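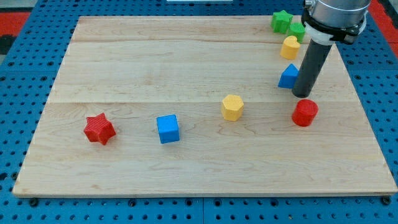
Monday nights at the shop: teaching the arm

I finally got my turn on the controller this month, and I have been boring my family with it ever since. If you haven't stopped by on a Monday yet, the short version is that a few of us are teaching the robot arm to push colored blocks around a board when you ask it to in plain words. "Move the red star next to the blue cube," that kind of thing. It learns from us doing it first, by remote control, over and over (and over!).

I figured it would be like a video game. It is, sort of, if the game had a slight delay and you could only poke at things with one finger. The arm doesn't pick anything up, it just nudges, so you have to think about which side of a block you're on before you start. The cube is easy. You get behind a flat face and lean on it. The star is a pain, because you catch one of the points and the whole thing spins away from you. My first try at getting it across the board took 4 minutes, and Roscoe Pettigrew was very polite about it.

Roscoe set up the recording software, which we're calling Jiltine for now, and he's the one to ask if you want the technical side. What he told me is to go slow, commit to a push, and keep recording when I mess up. If the heart wanders off, go around and fetch it back, and leave all of that in. The arm needs to see how a person gets out of trouble too. I liked hearing that, as most of my runs are trouble.

We have 2,199 runs saved so far, and 17 of those are mine from last week. I wanted to hit 20 but my thumbs gave out. We've also been trying to vary the wording we type in for each run, so please don't write "push the block" every single time. Say which block, say where, and use whatever words you'd use with a kid at the kitchen table. Triangle, wedge, blue pointy thing, all fine.

Next up in February we want to try longer jobs, like lining up everything by color, and for that we need more hands. You don't need any experience. We have 11 people on the sign-up sheet and room for more, so come by on Monday at 6:30 p.m. and I'll show you how to lose a fight with a red star.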